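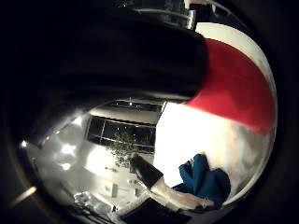

Red and white above, teal-blue fabric below.

Subject: Re: [rangewater] Trough spacing at Dirkari before the March herds

Sebastian Căpraru wrote:

> The Dirkari plan still shows one trough line, 60 meters from the
> wellhead. Camels and small stock will be using it at the same hours.
> At Alemneh we had goats pushed off the water for most of the morning
> and the herders sent them back out without a full drink. Can we split
> the line, or do we need a second tank first? Also, what pump hours
> are you assuming? The old sheet says 9 and I doubt the generator
> will hold that in the dry months.

Sebastian,

You can split the line without a second tank. The existing tank has two outlets and only the north one is in use. Run the second line off the south outlet, keep it low for goats and sheep, and put a separate float valve on it. If both lines share a valve, the camel trough drains the other one whenever a large herd comes in.

On distance, I would move the camel line out to 144 meters and leave the small stock line where it is. The ground falls slightly to the east, so pressure is fine. The pipe on hand comes to 124 meters according to Fung-ping's list, which leaves us 20 short for the new run. Surport has the same diameter in the yard. Someone needs to ask Lutz Reinholz whether it is already promised to Cunley.

The 9 hours on the old sheet was the design figure. It assumed no stops for refueling and a water level that has since dropped. I have been using 7. Please don't size the troughs from the old sheet. So-ying Wan has the level readings from January onward and can post them if people want to check my number.

Two points still open:

1. Who sets the watering order. At Alemneh the order was agreed by the herders themselves and we only wrote it down. I would do the same at Dirkari and leave it off the engineering drawing.

2. Overflow. The drawing sends it back toward the wellhead apron, where it will turn to mud and dung within a week. It should go downhill past the camel line into a lined pit.

Pui-shan Kao asked off list about salt. The last sample was fine for camels and borderline for young goats. A new one should be taken after the pump has run for a full day.

I will redraw the east side once I hear about the pipe.

Regards,
Anselm

_______________________________________________
rangewater mailing list
Replies go to the whole list by default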